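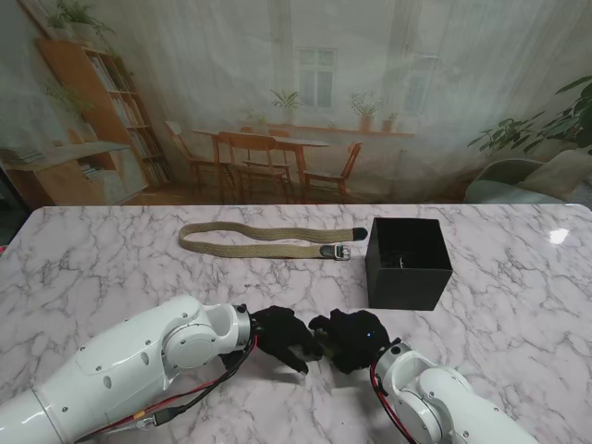
Skandton replied: Rule 7 can't be closed as worded. It says the hands "should be kept apart when not in use" and gives no distance, no reference point and no state in which it applies. Two operators will read it two ways and both will pass the check. Please give a figure, say what it is measured between, and resubmit.

Ticket 2830
Site: Skivthorpe
Subject: Handling rules for soft goods, two-arm cells
Opened: Sunday, December 15, 2019
Priority: Normal
Status: Waiting on site
Linked: Danzer handling rules, second issue

Original request

The Danzer rules were written for boxed goods. Since November the Skivthorpe cells have also handled belts, straps, cord and knitted items. Operators have been filling the gaps themselves and the results differ between shifts. We want a short set of written rules that can be checked at the start of a run and again at the end.

The faults logged against soft goods were:

Strap held too near its end, slips on the pull.
Buckle or clasp caught between finger and item.
Container moved between the check and the first grasp.
Arm cables touching the item during a low reach.

No damage to either arm. One hand covering replaced after a buckle prong went through it.

Log entry 1, Skivthorpe

Rule 7 redrafted. New wording: "In the ready state, keep a gap of 80 mm between the nearest fingertips of the two hands. The gap applies before the start command and after the stop command. It does not apply during a task." Measured with the printed gauge kept at each cell.

The operators on the late shift asked if the gap also applies during a hand-over from one hand to the other. It does not. A hand-over is part of a task.

Log entry 2, Skandton

Accepted with one change. Replace "keep" with "set". The arms drift slightly when the brakes release and the operator is not expected to chase it.

Rule 9 (metal parts) is still open. The present text says "avoid metal parts". On a belt that is easy to follow. On an item where the metal sits in a fold, the operator may not find it on a visual check from the front of the cell. Please say which view is to be used.

Log entry 3, Skivthorpe

Agreed. The fixed view is not enough for small fasteners and we have been relying on it. Proposed wording: "Before closing the grip on any item with a clasp, hook, buckle or zip, check the wrist view of the hand that will close. If metal lies between a finger and the item, open and approach again. Do not close further to push it aside."

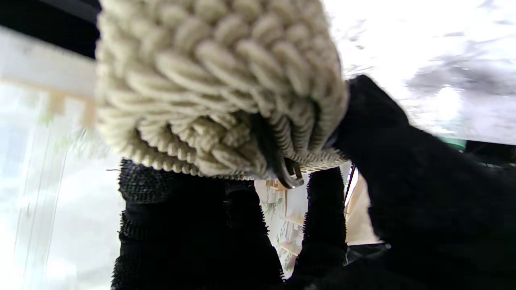
Wrist view, knitted item. Small dark metal part in the underside, near the middle finger.

For the wording we also need a limit on attempts. We suggest 3, then stop and reset the item by hand.

Log entry 4, Sustero

We supply the hands and have been copied in on Rule 9. The wording is fine from our side. Two points for the site:

The outer covering is a wearing part. It is not protection against a prong or a hook and the rule should not suggest that it is. Look it over at every shift change. Fuzz and loose fibres on their own are not grounds for replacement. A hole is, and so is any area where the backing shows.

Grip force for soft goods should stay on the lowest setting that holds the item. Operators who raise it after a slip usually have the grasp in the wrong place. Move the grasp first.

Log entry 5, Skandton

Sustero's points taken into Rule 9 as notes a and b. Rule 9 accepted.

Rule 10 (grasp near an end) has the opposite problem to Rule 7. It sets one distance for every item, and the distance suits a flat strap. Braided and round goods behave differently. A thick braid can be held at its end if the thumb closes over it. A thin cord behind the fingers is not held at all and should not be recorded as grasped, even when it moves with the hand.

Log entry 6, Skivthorpe

Draft Rule 10, to be carried out in order:

Step 1. Name the item to be held. Where two lengths lie close together, name the one that will be held and the one that will not.

Step 2. Close on the named item only. Confirm in the wrist view that it lies between the thumb side of the hand and at least one finger. A length that passes behind the fingers is recorded as "not held".

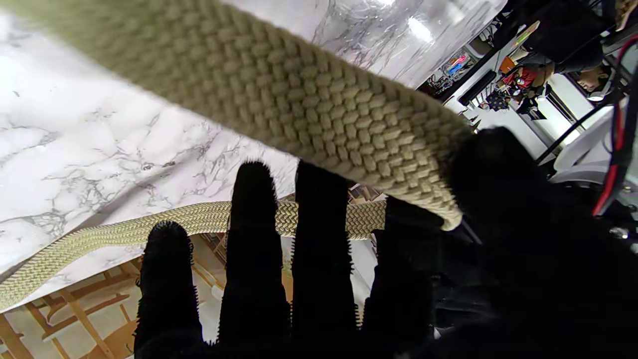
Step 3. Place the second hand. On a flat strap, leave up to 18 mm of free end outside the grip. On a coil, press down on the coil and do not lift it until the first hand has taken up the slack.

Step 4. Pull slowly until the length between the hands is straight, then stop. A straight strap is the end point. Further travel shows up as slip at the weaker grip and is logged as a fault against the run, not against the item.

Step 5. Look at the cables under both forearms before any movement towards the table edge. They must hang clear of the item.

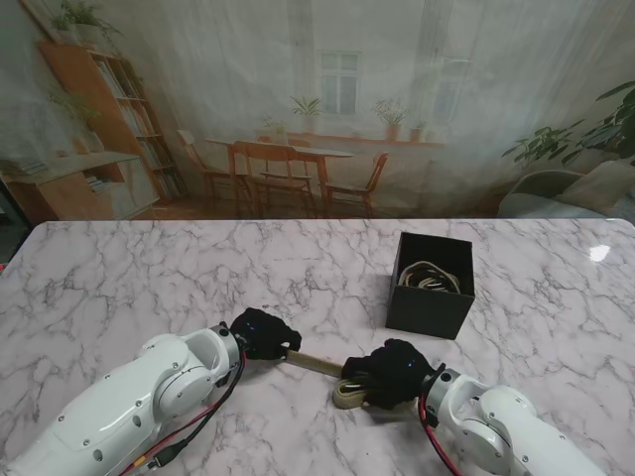

Rule 10, steps 3 and 4. Strap straight between the two grippers, loop pressed to the table on the right.

Log entry 7, Skandton

Step 4 accepted. In step 3, change "the weaker grip" wherever it is used in the training notes to "the grip that slips". Operators can't see which is weaker.

Container rule is missing. The fault list mentions a moved container and nothing in the draft deals with it.

Log entry 8, Skivthorpe

Added as Rule 11: "Mark the container position with the corner template before the first grasp. If the container is touched by an arm, finish the current movement, stop, and set it back to the template. Items already inside stay inside." Containers may stand at an angle to the table edge provided the template matches.

Log entry 9, Skandton

Rule 11 accepted. Rules 7, 9 and 11 can be issued. Rule 10 is held until the cable check in step 5 says who signs for it.

Status changed to: Waiting on site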